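Laundry Tips for People Who Own More Socks Than Patience

Posted by Tyra Westerberg, August 2021

The washing part of laundry was solved a long time ago. You push a button and go eat a sandwich. Everything that comes afterward is still done by hand, usually at ten at night, usually on top of the bed you were hoping to sleep in. I've been collecting tricks for this second half for years, and these are the ones that survived contact with my family.
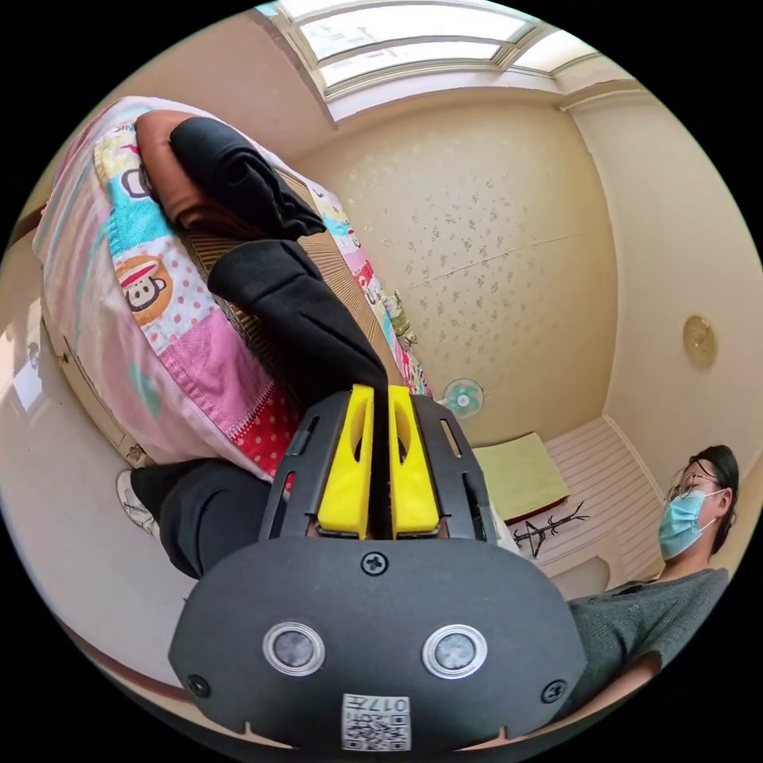
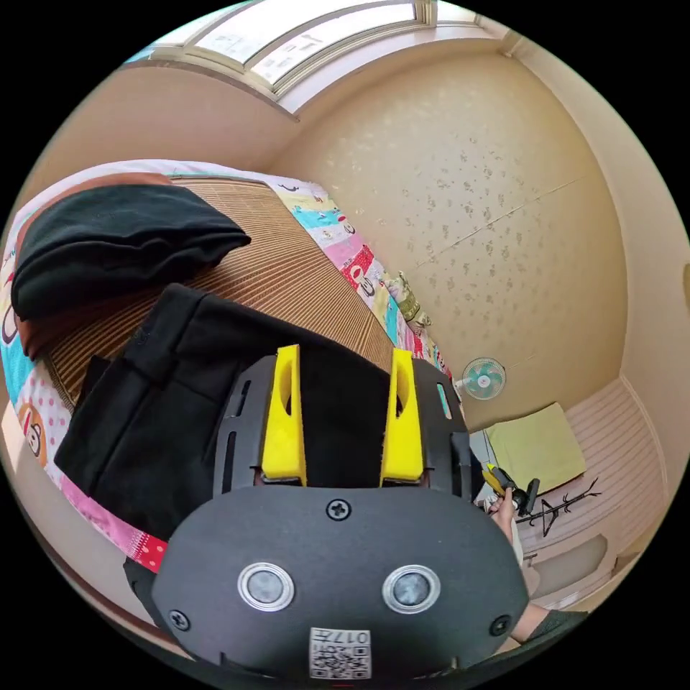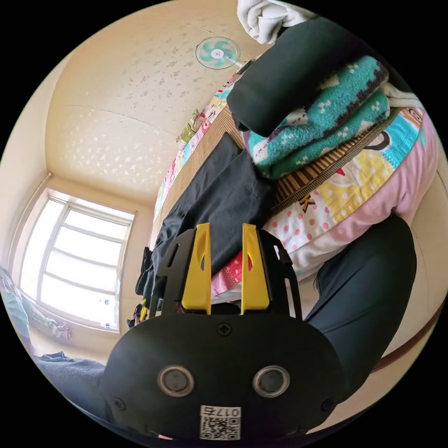
Sort before you fold. I know, you want to grab the top thing and get going. Resist. Make one pile per person first, and throw the socks in a heap by themselves where they can think about what they've done. Folding goes much faster when you aren't switching between bath towels and toddler pants every ten seconds.

Pair socks last. By then every stray has crawled out of a pillowcase or a pant leg, and you won't be declaring anyone missing too early. Lay them all flat, pointing the same way. Black socks get matched under the brightest lamp you own, or you will be wearing one navy and one black to the dentist.

Buy one kind. My brother-in-law Ketill threw out every sock he had one December and bought a drawerful of identical gray ones. He is insufferable about it. He also hasn't matched a sock in years.

Don't ball them. Rolling one cuff over the other stretches the elastic, and pretty soon you have a sock that lives around your ankle. Lay the pair together and fold it in thirds. They stand up in the drawer like little files, and you can pretend you are a person who has files.

Give the orphans a deadline. Single socks go in a bag on the back of the closet door. I let mine stay 4 weeks. After that they become dust rags, which suits them. Slip one over your hand, dampen it, and run it along blinds and baseboards. An old wool one is also good for buffing shoes.

Check the fitted sheet. The missing sock is in the corner of the fitted sheet. If it isn't, look inside the duvet cover, which will swallow anything up to the size of a hand towel if you leave it unbuttoned in the wash. Button it first.

Quilts need room. A quilt should be able to tumble freely in the drum, and if you had to use your knee to get it in, take it to the laundromat. Cold water, gentle cycle, half the detergent you think. If it's patchwork with reds in it, throw in a color catcher the first time, especially if somebody's grandmother made it and somebody's grandmother still visits. Dry on low and stop halfway to shake it out and turn it over, or the middle will stay damp and smell like a boat.

About detergent: the line on the cap is there for a very dirty load, or possibly for the benefit of people who sell detergent. Start with half. If your towels have gone stiff, run them once with no soap at all and a cup of white vinegar. Keep the vinegar well away from bleach, please.

Set a timer for the dryer that you can hear from the couch. Shirts that come out warm and go straight onto hangers need no ironing, or none that I'm willing to do. If you miss it, toss in a damp washcloth and run ten more minutes.

Several of you have asked how to fold a fitted sheet. Lærke has shown me her method twice, very kindly, and I still roll mine up and put it inside the matching pillowcase. The closet door closes fine.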